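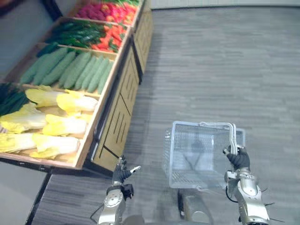 About Bondby

Bondby is a training school for the fresh produce trade. It was founded to give people entering greengrocery, market retail and small food shops a sound grounding in the daily work of the shop floor, and that remains its purpose. The school teaches the receiving, sorting, display and sale of fruit and vegetables, together with the care of the furniture and equipment on which the trade depends.

The school is governed by a board and maintained by course fees, by employer subscriptions and by an annual grant from the Masanja Foundation. It has no commercial interest in any grower, wholesaler or retailer.

Our courses

Bondby offers 2 certificate courses. The Foundation Certificate in Produce Retail requires 216 hours of attendance and is intended for those with no previous experience. The Certificate in Display and Stock Keeping is open to holders of the Foundation Certificate and to persons already employed in the trade whose employers are prepared to support their application.

Each intake is limited to 56 students. Teaching groups are kept small so that every student has regular practice at the stand. Since the school opened, 2162 students have completed one or other of the certificates. Former students are now employed in independent shops, covered markets, farm shops and the produce departments of larger stores.

The teaching shop

Practical instruction takes place in the teaching shop, which is arranged as a small retail floor. Students are taught to build a display from the front lip of the bin backwards, to keep heavy and leafy goods low and within easy reach, and to place smaller items higher on the stand. Cabbages are laid in overlapping courses with the stalks aligned. Cucumbers are laid lengthwise and never heaped. Peppers are separated by colour, and green goods are not mixed with red in the same part of a bin.

The stepped stands were made for the school by Cometti, joiners, in timber, with raised edges to each bin. They are brushed out at the close of every session and wiped down before the next. Students are responsible for this work on a rota and it forms part of their assessment.

Pricing, weighing and the writing of tickets are taught alongside display. Students also learn to judge quality by sight and touch, to remove poor stock promptly, and to record waste in the daily book. Goods that remain fit for use at the end of a session are offered to staff and students, and trimmings are sent for composting.

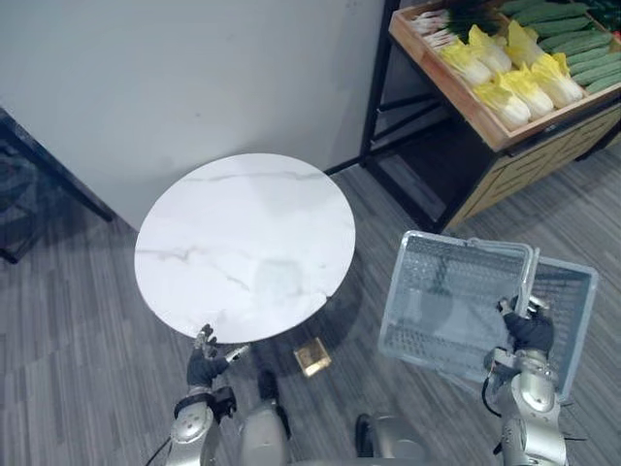
Service to the customer is given the same weight in our teaching as the handling of stock. A well-built stand is of limited value if the shopper has nowhere to pause, or must struggle to carry what has been chosen. Students therefore study the shop from the customer's side, with a grey plastic basket like those found in many shops, its mesh sides allowing the contents to be seen, and a round white table with grey marble veining of the kind at which a purchase might be set down and looked over. They are asked to consider the height of surfaces, the width of the aisles and the ease with which a basket can be filled without bruising soft fruit. Baskets are to be inspected for cracked mesh and loose handles, and any found wanting are withdrawn.

The Taro Room

Classroom teaching is given in the Taro Room, which adjoins the teaching shop. It houses the school's reference library, including trade handbooks, seasonal charts and a collection of printed seed and produce catalogues. The room is open to enrolled students during school hours. Former students may consult the library by arrangement with the office.

Our standards

The school expects punctuality, clean hands and clean aprons. Hair must be tied back and jewellery removed before handling stock. Students are expected to treat one another, members of staff and visiting customers with courtesy at all times. The full code of conduct is issued with the letter of admission and must be signed and returned before the first day of attendance.

Admissions

The principal intake is in October. Applications are considered in the order in which they are received, and applicants for the Foundation Certificate are invited to a short interview and a morning in the teaching shop. No formal qualifications are required. Applicants for the Certificate in Display and Stock Keeping should enclose a letter from their employer.

A limited number of bursaries is available to applicants who would otherwise be unable to attend. Enquiries regarding fees, bursaries and employer subscriptions should be addressed to the school office.

This page was last revised on November 15, 2021.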